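Desk notes: a fortnight with the Kultilari tablet

Filed 6/25/26

I have been after a second screen for longer than I'd like to admit, and when the Kultilari came up at a price I could just about defend (415 pounds, with the pen thrown in) I gave in and ordered one. Several of you wrote in after the last newsletter asking whether it can stand in for a laptop. So I've been writing everything on it, this item included, and I've got opinions!

First the size. It's a tablet with a clip-on keyboard, much like all the others, and it comes in at 900 grams with the keyboard attached. That sounds like nothing until you've carried it across town with a flask, an umbrella and a library book. Take the keyboard off and it becomes a lovely thing to read on in bed, though the corners dig into your palm a bit if you hold it one-handed. I ended up propping it on my knees, same as I did with the old one.

The screen is the best part, no question. Text is crisp, whites look white and not yellow, and it goes dim enough at night that I'm not lighting up the whole bedroom. Outdoors is another story. I sat in the garden with it at lunchtime and mostly saw my own face looking back at me, squinting. If you work near a big window you'll want to turn your chair round.

Now the keyboard, which is what most of you asked about. The keys are full width apart from the right-hand column, where somebody has decided that the hash key and the return key should share a space meant for one of them. I hit the wrong one all through the first week. By the second I'd mostly stopped, but then I went back to my desktop machine and was making the same mistake in reverse, so I'm not sure I've gained anything. The feel is good though -- a proper click, quiet enough for the train.

Dilruba Kanagaratnam wrote to ask if it wobbles on the lap. Yes, it does, Dilruba, quite a lot. The kickstand wants a flat surface, and my legs aren't one. I tried a tea tray underneath and that sorted it, but it does make you look as though you're waiting for your supper.

Battery next. I got through a full working day on it twice, and both times I had the brightness turned down and nothing playing. On a day with two long video calls it was asking for the charger by mid-afternoon. Charging is quick enough that I didn't mind much. The charger itself is a great lump of a thing, however, and it covers the socket next to it, so have a think about where you'll plug it in.

I tried it with three of the programs I use most. Witden, my notes app, ran beautifully and picked up pen scribbles with hardly any lag. Vidal, which I use for trimming the odd bit of video, opened happily and then sulked whenever I had more than a couple of clips on the go. Piston is the one I do my accounts in, and the menus come out so tiny that I had to poke at them with the pen. There's a setting to make everything bigger, buried under Display and then Advanced, and it helps, but half the buttons slide off the bottom when you switch it on.
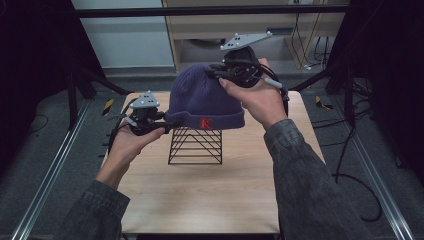

Back to the pen for a minute, as I haven't really done it justice. It sticks to the side of the tablet with a magnet, and the magnet is strong enough for a desk and nowhere near strong enough for a rucksack. I have fished mine out from the bottom of the bag more times than I can remember. Writing with it is very pleasant, a little slippery at first, and I've heard from readers with other tablets that a matt screen cover makes it feel more like paper. I've got one on order and will let you know.

Sound is fine for the radio and a bit thin for music. The camera is good enough for calls, and sits on the long edge where it ought to be, so you don't spend the whole meeting looking off to one side.

Would I buy it again? I think so, at that price, for writing and reading and general pottering about. I wouldn't want it as my only computer, mostly on account of Piston, and I'd have a go on the keyboard in a shop first if you can find one on display. If you already have last year's model I'd hang on to it. The screen on that one was nearly as good, and by December there's bound to be a discount or two.

Next issue I'm doing printers, heaven help me. If you've got one that you don't hate, write in and tell me which it is, and please say how much you're paying for ink!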